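Practice Worlds for Robots

Karabo Tshabalala teaches robots inside a computer. Her team's program, Gillitz, draws a pretend table with a ball and a can on it.

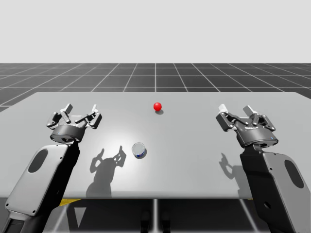

A pretend robot can practice all night, and a dropped can makes no dent. The team ran 345 practice tries in Gillitz.

In some worlds they changed the color of the ball. The robot had to learn that a ball is a ball in any color.

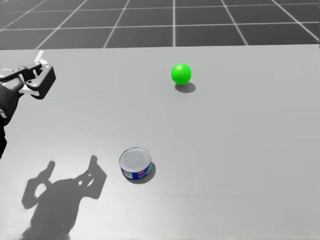
A green ball and a tin can in the pretend world.

Other worlds had a red ball.
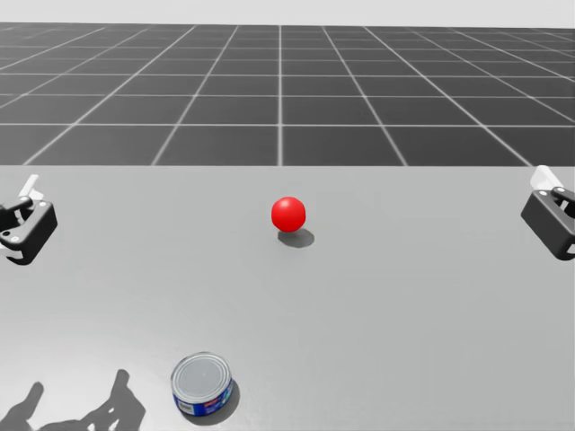

What did they find?

Robots that practiced with 6 colors made fewer mistakes than robots that saw one.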